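Home Visits Gallery Newsletter Join Contact

Open day at Skuklow, Bielecka site

Fourteen members went over to Bielecka on Friday for the Skuklow open day. We met at the side entrance, signed in, got our badges and were taken straight to the demonstration room. Photos were allowed everywhere except the back corridor. Captions are by Elie Haddad, with notes from the visit underneath.

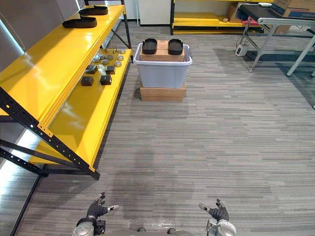
Both hands up, with the bin ahead and the dark blocks and silver discs on the yellow shelf to the left.
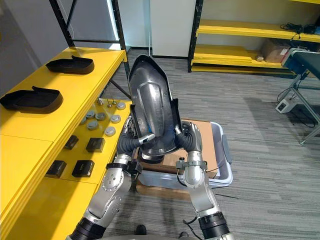

Two hands on the big shell, held upright over the bin.

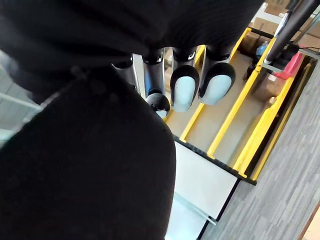
Robot hand and yellow racks, Bielecka, Friday.

Notes from the visit

Mireille Akl ran the session for Skuklow. She has been at the Bielecka site since it opened and did most of the talking, with Qusai Chidiac at the operator desk. The work they are practicing is handling: picking up parts of different shapes and weights, holding them and putting them down where they belong. She said flat, thin things are harder than they look, and that large curved things are harder again, since there is no obvious place to put your fingers. The shell in the second picture was the one most of us wanted to watch. It takes both hands.

The small discs got a lot of questions too. Senyo Quaye asked why they would bother with anything that small when a cheap suction cup could do it. Mireille's answer was that a suction cup is fine until the next part is a piece of cloth, and the customers they talk to have both on the same line. She would like one pair of hands that can do the whole shelf, even slowly, before anybody starts worrying about speed.

On speed, they were open with us. A person doing the same job is faster. Their log for January shows 2307 attempted picks at this site, and Qusai goes through every failed one himself. He keeps a list sorted by part and by hand. The left hand has more failures than the right, and they don't know why yet. He suspects a tendon setting.

Ruby-Lee Tipoki asked about the camera views. There is one looking out from the head and smaller ones down at the hands. The third picture is from a hand camera and takes a moment to read – the light blue pads are the fingertips, and the yellow rails behind them divide up the lanes of a sloped rack. The view from the head is easier on the eyes, but Qusai said he spends most of his day looking at the hand views. That's where you see a finger land in the wrong spot.

We were each given a few minutes at the desk to try the grip controls on a spare hand clamped to a bench. It is a strange feeling. You close your own fingers and there is a short delay, then the hand does it too. Senyo picked up a paper cup without crushing it on his second try. Elie crushed three.

After the break Mireille showed slides on the Trumcombe site, where a second room is being fitted out. It will have the same yellow racking, a wider floor and better lighting. Trumcombe should take over the Semomham project, a parts-sorting trial that has been sharing space at Bielecka. She didn't give an opening date.

A few practical points for anyone planning to go to the next one:

The open day is free but you have to book. There are 37 places per session and ours was full.

Parking at Bielecka is tight. The overflow lot is 200 yards down the road, on the same side.

Wear flat shoes. It is carpet in the demonstration room and bare concrete in the workshop next door.

There is no café. Coffee and water were put out for us at the break.

The session runs two hours, and you are standing for most of it. Chairs are available if you ask at the desk.

Elie took 390 photos over the afternoon and is still sorting them. If you were on the visit and want copies, send him a note through the contact page and say which part of the day you're after. He also has a short video of the bench hand and the paper cups, which Senyo has asked to be shown at the next meeting.

Thanks to Mireille and Qusai for their time, and to Ruby-Lee for driving.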